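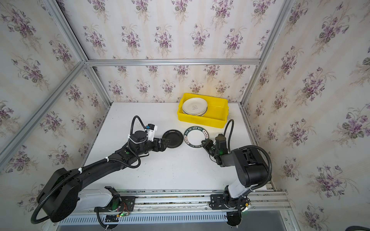 OK so I have now eaten my way through three weeks of trying to fix my grandmother's almond cake, and I have thoughts. Long thread, get a snack. The recipe card is from her years in Kolholm and it says "bake until right." That's the whole instruction! No temperature, no time. She served it on plain white plates, a stack of them like the ones in that yellow bin, and she'd have loved the violets on that wallpaper too. She put violets on everything, including my school lunch bags.

First try: 25 minutes, middle rack. Soup in the center, brown on the edges. We ate the edges.

Second try I gave it another 15 and put foil over the top. Better! But it stuck to the pan so hard I had to serve it with a spoon (my kids called it cake gravel and asked for seconds, so who knows).

Then I posted the card in the Konness baking group and Nathalie Van Hecke wrote back within the hour. Her mom made the same cake, except with the butter melted and cooled first. My card just says "butter, soft." How soft, Grandma??

Kristof Kuipers says it's the almonds. He swears by grinding them yourself, skins on, and he sent me a voice message on the subject that I've listened to twice while doing dishes.

So I ground my own. 314 grams, which is what was left in the bag, and I wasn't going to weigh out a neater number. The blender smelled like marzipan for days.

Melted butter, home-ground almonds, parchment on the bottom, oven down a notch. And you guys. It came out in one piece!! Flat on top, a little chewy at the rim, and that sandy middle I remember from when I was seven.

Still missing something though. Nathalie thinks lemon zest, my sister says a spoonful of sour cream. My aunt turns 93 in January and she's the last one who ate the original, so I'm bringing her both versions and a fork.

If your family has a card for this one, please send it, even if half of it is butter stains.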